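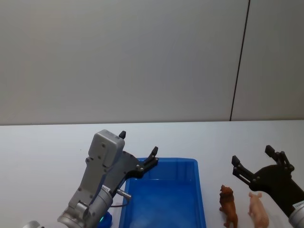

밝은 회색의 무광 벽과 흰 상판. 벽 오른쪽으로 가느다란 세로 이음매가 지나간다.

인쇄하기 | 이메일로 보내기

작업방 벽을 밝은 회색으로 칠하기

지난겨울에 작은방 벽을 다시 칠했다는 이야기를 짧게 올렸더니, 어떤 색을 썼는지, 이음매는 어떻게 했는지 물어보시는 분들이 꽤 계셨어요. 댓글로 하나씩 답을 드리다가 말이 자꾸 길어져서(제가 원래 좀 그렇습니다) 아예 글 하나로 정리해 봅니다. 저는 페인트 전문가는 아니고, 이사 다닐 때마다 벽부터 칠하고 보는 사람이에요. 그러니 옆집 사는 사람이 차 한 잔 놓고 들려주는 이야기쯤으로 편하게 읽어 주세요.

왜 하필 회색이냐고 물으신다면

저도 처음에는 흰색으로만 칠했어요. 흰 벽은 참 예쁘지요. 그런데 흰 작업대에 흰 벽까지 붙여 놓으면 낮에는 눈이 시리고, 저녁에 등을 켜면 벽이 누렇게 떠 보이더라고요. 종이를 자르거나 천 색을 고를 때 은근히 피곤합니다. 밝은 회색은 빛을 조금 눌러 주면서도 방을 어둡게 만들지 않아서, 저는 두 번째 집부터 쭉 회색 쪽으로 기울었어요.

다만 회색이라고 다 같은 회색은 아니랍니다. 푸른 기가 도는 것, 초록 기가 도는 것, 베이지에 가까운 것이 있는데 색상표에서는 다 비슷해 보여요. 저는 Akelholm 색상표에서 648번을 골랐고, 노란 기가 살짝 들어간 따뜻한 회색입니다. 북향 방이라면 이런 쪽이 덜 썰렁해요. 남향이라 해가 오래 드는 방은 조금 차가운 회색도 괜찮고요.

색을 정하기 전에 꼭 작은 통을 하나 사서 두꺼운 종이에 칠해 보세요. 벽에 바로 칠하면 원래 벽 색이 옆에 붙어 있어서 판단이 흐려집니다. 칠한 종이를 작업대 뒤에 세워 두고 아침, 점심, 저녁에 한 번씩 들여다보는 거예요. 저는 이걸 일주일 가까이 했는데, 남편은 종이를 치우면 안 되겠냐고 여러 번 물었습니다. 그래도 이 기간이 아깝지 않았어요.

준비물

- 수성 무광 페인트 (저는 Solesora 실내용을 썼어요)
- 젯소나 하도제
- 벽용 퍼티와 고무 헤라
- 고운 사포, 사포 받침
- 롤러, 트레이, 각진 붓 하나
- 마스킹 테이프와 비닐
- 물에 적셔 꼭 짠 걸레 여러 장
- 버려도 되는 옷 한 벌

롤러는 너무 싼 것을 사면 털이 빠져서 벽에 박혀요. 저도 한 번 당해 보고 나서 롤러에는 돈을 조금 더 씁니다. 대신 트레이는 비닐을 씌워서 몇 년째 같은 것을 쓰고 있어요.

1. 가구를 옮기고 벽을 닦기

작업대를 벽에서 떼어 방 가운데로 모읍니다. 사람이 옆으로 서서 지나갈 만큼만 띄우면 칠하는 데는 모자라지만, 한 팔을 쭉 뻗을 만큼 띄우면 넉넉해요. 흰 상판에 페인트가 튀면 정말 속상하니까 비닐을 덮고, 비닐 끝은 상판 밑으로 접어서 테이프로 붙여 두세요.

벽은 위에서 아래로 닦습니다. 손이 자주 닿는 스위치 주변이나 작업대 바로 위쪽에는 생각보다 손때가 많아요. 그런 데는 중성세제를 아주 조금 푼 물로 닦고, 맑은 물걸레로 한 번 더 지나가세요. 그리고 완전히 마를 때까지 기다립니다. 마음이 급해도 이날은 여기까지만 하고 쉬셔도 좋아요.

2. 이음매를 어떻게 할지 정하기

패널로 된 벽이라면 판과 판이 만나는 세로선이 있을 거예요. 메울 수도 있고 그대로 둘 수도 있는데, 저는 방마다 다르게 했습니다.

메우기로 하셨다면 퍼티를 한 번에 두껍게 올리지 마세요. 얇게 눌러 넣고, 마르면 살짝 갈고, 또 얇게 올리는 식으로 두세 번 나누어야 나중에 갈라지지 않아요. 헤라는 이음매와 직각으로 세우지 말고 조금 눕혀서 당기면 표면이 고르게 나옵니다. 판이 계절에 따라 움직이는 벽이라면 딱딱한 퍼티보다 탄성이 있는 실란트가 낫고, 겉에 페인트가 먹는 제품인지 통 뒷면을 꼭 확인하셔야 해요. 저는 Hindden 제품을 썼는데 페인트가 무난하게 올라갔습니다.

그대로 두기로 하셨다면 틈 안쪽에 쌓인 먼지를 마른 붓으로 털어 내고, 칠할 때 페인트가 고이지 않게만 신경 쓰시면 돼요. 가는 선 하나쯤은 살다 보면 눈에 익습니다. 무늬 없는 벽에 선이 하나 있는 것도 저는 나쁘지 않더라고요.

3. 사포질

퍼티가 마르면 손바닥으로 먼저 쓸어 보세요. 눈으로는 평평해 보여도 손에는 걸리는 데가 있습니다. 고운 사포를 받침에 감아서 둥글게 돌리듯이 갈고, 전등을 벽 옆에 바짝 대고 비춰 보면 그림자로 턱이 드러나요. 가루가 많이 날리니 마스크를 쓰시고, 끝나면 벽도 바닥도 다시 한번 닦아 주세요.

4. 하도 칠하기

퍼티를 바른 자리는 페인트를 쭉쭉 빨아들여서, 하도를 빼먹으면 그 자리만 얼룩처럼 남습니다. 저는 첫 집에서 이 단계를 건너뛰었다가 결국 벽 한 면을 다시 칠했어요. 전체에 얇게 한 번, 퍼티 자리에는 한 번 더 발라 주시면 됩니다. 롤러를 너무 세게 누르지 마시고요.

5. 본칠하기

붓으로 모서리와 스위치 둘레를 먼저 두르고, 그 선이 마르기 전에 롤러로 이어 칠합니다. 벽 한 면을 쉬지 않고 끝내는 것이 좋아요. 중간에 전화를 받으러 갔다 오면 멈춘 자리에 띠가 생깁니다. 제가 칠한 긴 벽은 폭이 2,000밀리미터 조금 넘는데, 한 번 칠하는 데 40분이 걸렸어요. 천천히 칠한 시간이니 너무 서두르지 마세요.

롤러는 먼저 위아래로 W자를 그리듯 펴 바르고, 마지막에는 한 방향으로만 가볍게 훑어 내립니다. 무광 페인트는 빛을 덜 튕겨서 자잘한 흠을 잘 감춰 주지만, 덜 마른 곳을 다시 건드리면 자국이 그대로 남아요. 한 군데가 아쉬워 보여도 꾹 참으셨다가 다음 칠에서 잡으세요.

첫 칠을 하고 나면 색이 생각보다 진하거나 얼룩져 보여서 가슴이 철렁할 수 있어요. 괜찮습니다! 통에 적힌 건조 시간을 지키시고 두 번째 칠까지 올린 다음에 판단하셔도 늦지 않아요. 저는 여섯 시간을 기다렸다가 다시 칠했습니다.

패널이 나뉜 벽에서는 이음매 양쪽이 조금 다른 색으로 보이기도 해요. 같은 통에서 나온 페인트인데도 판의 각도가 아주 조금 달라서 빛을 다르게 받는 경우가 있거든요. 통을 두 개 쓰신다면 큰 양동이에 같이 부어 섞어 놓고 시작하세요. 이 방법은 페인트 가게 Vörös에서 일하는 Máté Juhász 씨에게 배웠는데, 그 뒤로는 통이 바뀌는 자리를 찾아본 적이 없어요.

6. 테이프 떼기와 작업대 들이기

마스킹 테이프는 페인트가 다 굳기 전에, 손에 묻어나지 않을 정도가 되면 비스듬히 천천히 당겨 떼세요. 너무 오래 두면 칠이 같이 뜯겨 나옵니다. 혹시 뜯겼다면 가는 붓으로 조금씩 메우시면 돼요.

겉이 말랐다고 바로 작업대를 바짝 붙이면 상판 모서리가 벽에 눌려 자국이 남아요. 며칠은 손가락 하나 들어갈 만큼 띄워 두시고, 그다음에 붙이세요. 저는 상판 뒤쪽에 얇은 펠트를 붙여 놓았는데 벽도 덜 긁히고 연필이 뒤로 굴러떨어지는 일도 줄었습니다.

나중에 손볼 때를 위해

남은 페인트는 작은 유리병에 옮겨 담고 뚜껑에 색 번호와 방 이름을 적어 두세요. 병이 작아야 안에 공기가 덜 차서 오래갑니다. 무광 벽은 세게 문지르면 그 자리만 반질반질해지니, 얼룩은 젖은 스펀지로 톡톡 두드리듯 닦아 주시고요. 그래도 안 지워지면 병에 담아 둔 페인트를 스펀지 조각에 묻혀 살살 찍으면 티가 덜 납니다.

저희 집은 5월쯤 현관 쪽 벽을 손볼 생각이에요. 그쪽은 햇빛이 거의 안 들어서 다시 종이부터 칠해 세워 두어야 할 것 같습니다. 남편에게는 아직 말 안 했어요.

최종 수정: 2018년 4월 4일

관련 글
- 롤러를 오래 쓰는 세척법
- 흰 상판에 밴 잉크 얼룩 지우기
- 북향 방에 어울리는 전구 색 고르기
- 오래된 몰딩에 페인트 올리기
- 좁은 방에 작업대를 놓는 순서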